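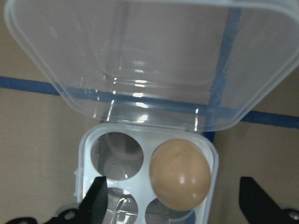

Bench Assistant (Egg Packing and Table Setup)

Employer: Skilon
Location: Rafferty building, ground floor, rear entrance
Type: Part-time, fixed term, with a possible extension
Positions: 2
Pay: $715 per week before tax, plus super
Start: June
Reports to: Tadhg Lenihan, Bench Supervisor

About the job

Skilon is looking for two people to join the bench team on the Flisus project. Flisus looks at how small, fragile items are picked up, moved and packed at a table. At present that mainly means eggs, small clear cartons with hinged lids, and plates.

The work is practical and most of it is done standing up. You will set out the table, put the eggs where the run sheet says they go, check the carton and plate afterwards, write down what you find and set it all out again. A run can be over in a few minutes. Over a full week the team handles roughly 1000 eggs, and most of those are the same eggs going round more than once, so care matters more than speed.

You don't need a background in research. People have come to us from bakeries, egg farms, warehouses, school canteens and picture framing, and all of that has been useful.

What you will do

Before the first run you will cover the table with brown paper, smooth it as flat as it will go and lay out the grid in blue painter's tape. The grid gives everyone the same way of saying where a thing was placed. If the sheet says the plate goes in the second row, the plate goes in the second row, and its position is written down if it ends up somewhere else. You will be shown how to mark out the lines with the long rule and how to press the tape down without stretching it.
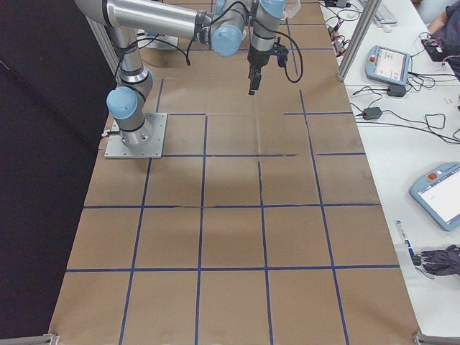 Paper is replaced when it is stained or torn through. Creases from folding are fine and don't need to be worked out. Whoever changes the paper signs the sheet inside the cupboard door and writes the time next to their name.

During runs you will:

- take eggs from the tray and check each one for cracks before it goes on the table
- place eggs in the carton cups or on the plate as listed
- open the carton lid fully, or part way, or leave it shut, as listed
- record which cups are filled at the end of a run
- wipe down the carton and plate between batches
- take cracked eggs out straight away and clean up after them
- keep tape, paper, spare cartons and cloths stocked

At the end of the day you will clear the table, wash the plates, put the eggs back in the fridge and take the food scraps to the green bin. The person who closes up fills in the day sheet. It is one page and takes about as long as a cup of tea.

Notes on the tape

Applicants often ask about this part at interview, so a bit more detail. The tape does not have to be perfect. It gets bumped, it lifts at the ends and sometimes it tears, and a strip that stops a little short of the next one can stay as it is. What we ask is that you don't straighten or patch a line halfway through a batch. Finish the batch, note which line it was, and fix it afterwards if Tadhg agrees.
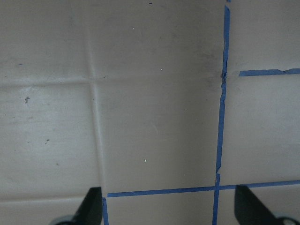 Blue tape on the bench covering, with a crossing at lower right.

When you do replace a strip, peel it slowly and at a low angle so the paper doesn't come with it. Cut the new piece with scissors. The old piece goes in the general rubbish.

Hours and conditions

The positions are for three days a week. The usual day starts at 8:30 am and finishes at 4:30 pm, with a paid morning break and an unpaid half-hour lunch. Days are set a fortnight ahead and we try to keep them the same from one roster to the next. There is an occasional Saturday, which is voluntary and paid at the higher rate.

The first term runs for 10 weeks. If the project is extended, current staff will be offered the extra weeks before the jobs are advertised again.

You will have a locker and the use of the kitchen. Parking behind the building is limited to a few spaces and they fill early. The bus stops on the corner and there is a bike rack beside the roller door. The bench room is heated, but the floor is concrete, so most people wear thick socks in winter.

What we are looking for

You will need:

- steady hands and a bit of patience with repeated work
- good eyesight at arm's length, with glasses or contacts if you use them
- clear handwriting
- to be able to stand for up to an hour at a stretch (stools are available and may be used for most tasks)
- to be comfortable following a written list in order, including when a different order seems quicker
- the right to work for the length of the term

It would help if you have:

- handled eggs, glassware or other breakable goods at work
- kept stock or batch records
- a current first aid certificate

People with an egg allergy should talk to us before applying. Eggs do break, and although gloves are supplied we can't promise that you won't come into contact with the contents.

We will make changes to the bench for anyone who needs them. The table can be raised or lowered, the sheets can be printed in large type, and the recording can be done on a tablet in place of paper.

Training

Your first two days are paid training. You will spend the morning of the first day on the safety induction for the room and the rest of it on laying paper and tape. On the second day you will work beside one of the current assistants and fill in practice sheets. Nobody is rostered alone in the room, during training or at any time after it.

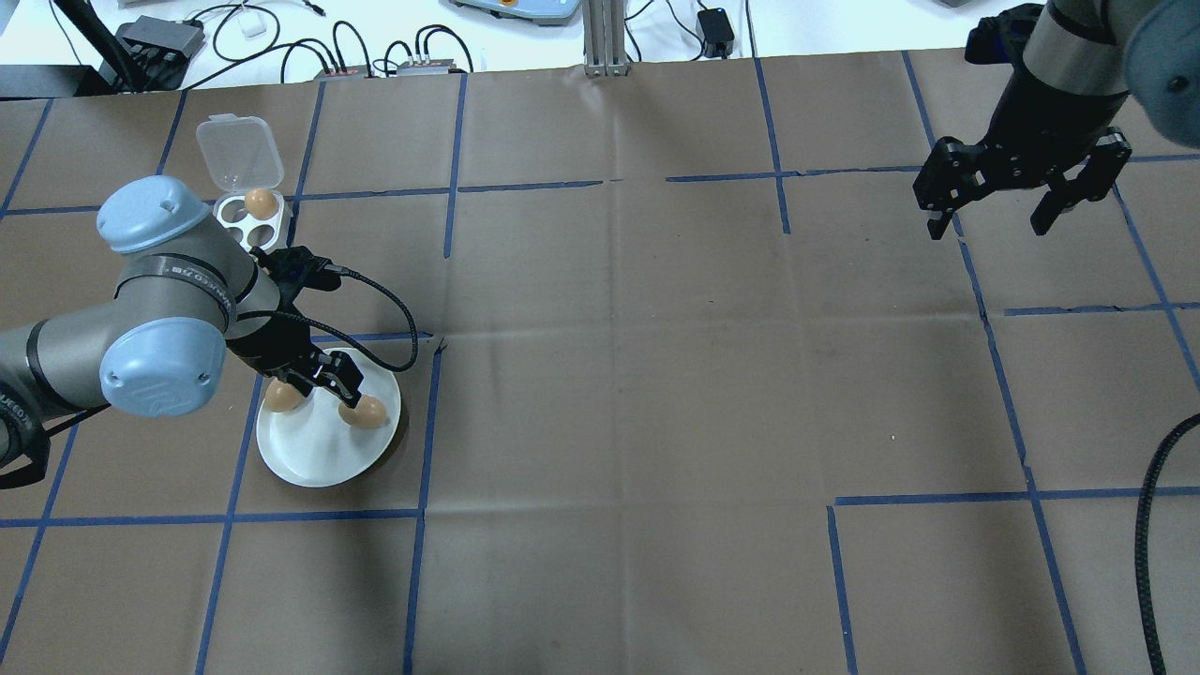

Page last changed: June

Changes on this page: start month confirmed, pay updated, note on parking added.

How to apply

Send us a short letter and a list of your last few jobs. One page for each is plenty. In the letter, please tell us about something fiddly that you have done over and over, at work or at home, and how you kept it consistent. Please also tell us which days of the week you can't work.

Applications can be left at the Rafferty front desk in an envelope marked "Flisus bench", or sent through the form on the Skilon jobs page. If you use the form, choose "Bench and workshop" from the list. Applications sent under "Office" go to a different team and can take a while to reach us.

We read applications as they come in and the ad will be taken down once both positions are filled. Everyone who applies will get a reply.

Interview

Interviews are held in the bench room and take under an hour. There is a short talk with Tadhg Lenihan and one other member of the team, followed by a practical task. You will be asked to lay a few strips of tape on paper, fill a small carton with eggs from a written list and record what you did. You can ask questions all the way through, and you can start again if you want to. Wear closed shoes and clothes you don't mind getting egg on.

We will ask for one referee, and we only contact them after the interview and after letting you know.

Applicants who have worked at Plestinora

Staff from the Plestinora packing shed are welcome to apply. Your time there counts towards handling experience, and you don't need to supply a separate referee if your shift leader is happy to speak with us. Please give their name in your letter.

Questions about the job can be left for Tadhg Lenihan at the front desk. He is at the bench for most of the day and returns calls after 3 pm.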